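Bench Tips for Anyone Who Looks After Water Sensors

Spring deployment gets all the attention, but the hours at the bench are where your gear earns another season! I've been cleaning and packing loggers for the Varstead estuary survey for 4 years now, and these are the habits I'd pass on to any newcomer.

Soak before you scrape. Barnacles and crusty worm tubes come away much more easily after a night in plain white vinegar. Keep the vinegar off bare aluminum, and rinse everything well with fresh water. An old plastic ruler makes a wonderful scraper — it gets under the crust and leaves the housing smooth.

Treat O-rings like royalty. Wipe each one with a lint-free cloth, run it between your fingers to feel for nicks, and add just enough silicone grease to make it shine. A single hair across the seal can flood a housing. Rattana Nilsuwan taught me to check the groove with a flashlight held low to one side, and I love that trick. 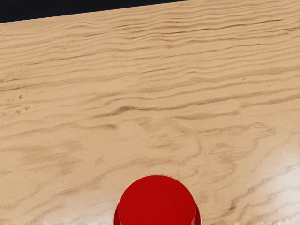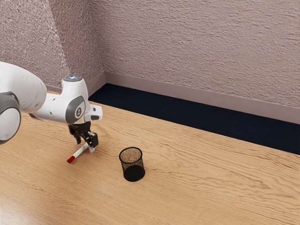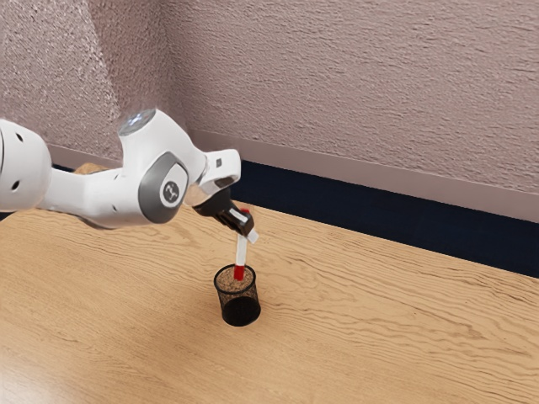
The light wooden tabletop.

Label twice, once on the housing and once on the lid. Paint marker holds up far better than tape in salt water. Write the serial number big enough to read from a rocking boat!

Dry your desiccant packs in a low oven if the maker says they can be reused, then seal them in a canning jar while they're still warm. I date the jar lid in pencil.

Log the battery voltage before storage and take the batteries out completely. Our March check goes so much faster with last fall's numbers sitting right there in the notebook.

Zip ties: buy the black ones. Sunlight makes the clear ones brittle, and Deepak Joshi lost a whole string of temperature loggers off the Lelmont pier that way. He got 2 of them back.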